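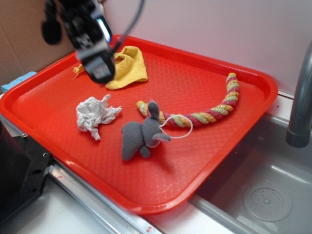
Najwa Hattar wants to know when it can just do the dishes and leave her alone. Not yet. Clearing a tray of odds and ends next to the sink, yes, mostly. Dishes, no. Read this section before you promise anybody anything.

Section 4. Tray clearing at the sink

What it does: picks soft, light items out of a tray one by one and drops them where you told it to. Cloths, toys, used tissues. What it does not do: wash, wring, fold, or decide what is trash. You decide, in step 6.

Before you start
Arm bolted down and homed (Section 2). Overhead view checked (Section 3). Stop button where you can reach it with either hand.

1. Put the tray on the counter next to the sink. Plain color, one that stands out from the stuff in it. Red works well. White is bad, white tissues vanish on it.

2. Check the tray does not rock. A corner out over the basin is OK if the weight is on the counter. Push down on the far rim – if it tips, move it back.

3. Turn the faucet spout clear of the arm's path. The arm does not know about the faucet unless you draw it in as a keep-out box. Draw it in anyway.

CAUTION: Water off at the tap before power on. The gripper is not sealed. Drips on the wrist joint will trip the driver and you will be doing Section 2 again.

4. Load the tray. Start with four or five items, not touching if you can manage it. Leave a finger's width at the rims, the jaws need room to open.

5. Run SCAN. Wait for the outlines to settle, then look at them. One outline per item. If two things got lumped together, pull them apart by hand and scan again.

6. Tag each outline: KEEP, WASH or TRASH. Untagged items are skipped.

7. Set speed to 20 percent for the first run. Press START and keep a hand by the stop.

8. Watch the first pick all the way to the drop. If the jaws close on air, lower the pick height by one notch and repeat. Do not lower by more than one notch at a time, the jaws will hit the tray adn you lose the zero.

NOTE: What to expect per item type
Towels and cloths: good. A heap is easier then a flat cloth. Grabs a fold and goes.
Plush toys: good. Loops and hang tags are the trouble, they catch on whatever is next door. Tuck them under first.
Rope toys: fair. Picks fine in the middle, drags at the ends. Tends to bring a neighbor along.
Tissues and napkins: poor. Ross Ogilvie ran 18 picks on dry tissue, 14 came up whole. Wet tissue, don't bother.
Sponges: fine inside the tray. Anything outside the rim is ignored, so push it in or leave it for yourself.

9. After the run, check under the jaws for lint and threads. Wipe with a dry cloth, power off.

10. Log the run. Item, result, notch setting. Angus Cowie needs the failed ones more than the good ones.

CAUTION: Jaw pads wear smooth. Swap them at 2000 picks, sooner if cloths start slipping. Rennie pads only for now – the Brokholm ones fit but sit a hair low.

So, chores? A person empties a tray like this in seconds. The arm takes minutes at first-run speed and still wants you standing there. Drying and putting away are not supported in this release. See Section 5 for bins.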